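Ticket: Screw-tip localization drifts after update to Lamus perception node
Component: perception / wrist view
Opened by: Sarla Upadhyay
Priority: normal (was high, I lowered it)
Status: open, workaround in place

Summary

Since we moved the bimanual cell to the October build of Lamus, the bit-to-recess estimate wanders while the arm is holding still. The release notes say tip localization is "improved in bright conditions." I would like to know whose bright conditions. On our bench it is worse.

What I expected

Arm parked, driver parked, nothing moving. The recess estimate should settle and stay settled.

What I get

The estimate settles, then hops to a second location on the white fixture, stays there for a while, and hops back. Confidence is high in both places, and that bothers me more than the hop does. If the node said it wasn't sure I could gate on it.

Steps to reproduce

1. Start the cell with the default Peltus planner profile.
2. Bring the driver to the pre-insert pose and hold.
3. Record 600 frames from the wrist view with the arm in hold.
4. Plot the recess estimate in the fixture frame.

You don't need a screw loaded. You don't need the planner either, but leave it running, because that's how we run it.

Log, first attempt

Ran the steps above. Of 600 frames, 45 put the recess in the wrong place. They come in clumps. Joint encoders are flat the whole way through, so please don't ask me to check for arm creep.

Vendor support (Shirazi) answered that this is "consistent with a hand-eye calibration error." I don't believe it. A bad calibration gives you a constant offset, or one that changes with pose. It doesn't give you two answers at one pose. But I redid the calibration, so that we can stop talking about it.

Log, second attempt

Fresh calibration, all 28 poses, residual lower than before. Same 600 frames. Same clumps, same second location. Calibration is off my list and I'd like it off theirs.

Wrist view and fixed view from the cell: 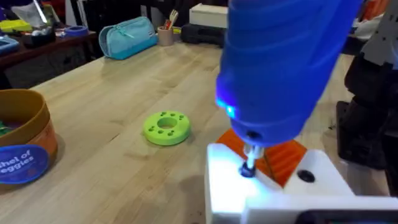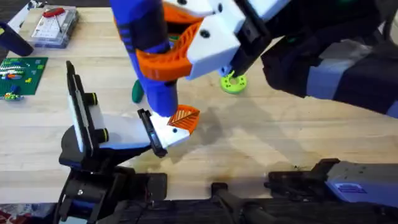
The tip detector in Lamus does two jobs that used to be separate. It segments the dark bit, then it looks for a dark round thing nearby and calls that the recess. In the old build those were two nodes with a sanity check between them, and the sanity check was the part that did any good. The new one trusts whatever is darkest and roundest. In the wrist view the top face of the fixture is nearly blown out to white under the blue LED on the driver, and there are two dark places on it: the hole the bit is pressed into, and a round black one to the right of the tip. I think those are my two locations. The second one matches the round black hole to within what I can measure by overlaying the estimate on the image.

Log, third attempt

Covered the right-hand hole with a scrap of white tape. 600 frames, zero hops. Took the tape off, the hops came back. I did this twice, since once is an anecdote.

Shirazi then suggested lowering the exposure. Tried it. Fewer hops, but the bit segmentation starts to fail against the darker parts of the bench, so we've traded one fault for another. I also tried the "robust" flag in the config. As far as I can tell from the source, the flag changes a log message.

Log, fourth attempt

Went back to the previous build of the perception node and left everything else as it was. 500 frames, zero hops, no tape. Same arm, same light, same calibration file. I'm calling this a regression.

Side issue, possibly its own ticket

While I was in there I looked at what the Fitau scene tracker makes of the fixed view. It keeps a list of parts by color, and it merges the orange attachment up on the blue cylinder with the orange leaf-shaped part at the cylinder's base. One object, one pose, and a center somewhere in the middle of the blue. The planner then treats that as a grasp candidate. I haven't let it execute one. Color alone was never going to hold up with orange parts in more than one place, and I said so when we picked it.

Requests

- Put the separate recess node back, or at least the check between the two. A minimum distance from the segmented tip to the candidate would do for a start.
- Report the runner-up candidate and its score. One confident number is no use to me.
- Say in the docs what "robust" does, or take it out.
- Don't close this as calibration.

Workaround

Pin the perception node to the previous build. If you can't pin it, tape over any spare holes in your fixture. The tape works, but I'm not shipping a cell that depends on tape.

Update, 4:30 pm

Shirazi sent a patch with a "temporal filter." It averages the last few estimates. When the detector hops, the output now slides smoothly from the right hole to the wrong one and back again - so the plot looks nicer and the driver would still go to the wrong place, only more gently. Rejected. Raw logs from all four attempts are attached, along with the overlay script. Leaving this open until I get a build with the check in it and can rerun the 600 frames without tape.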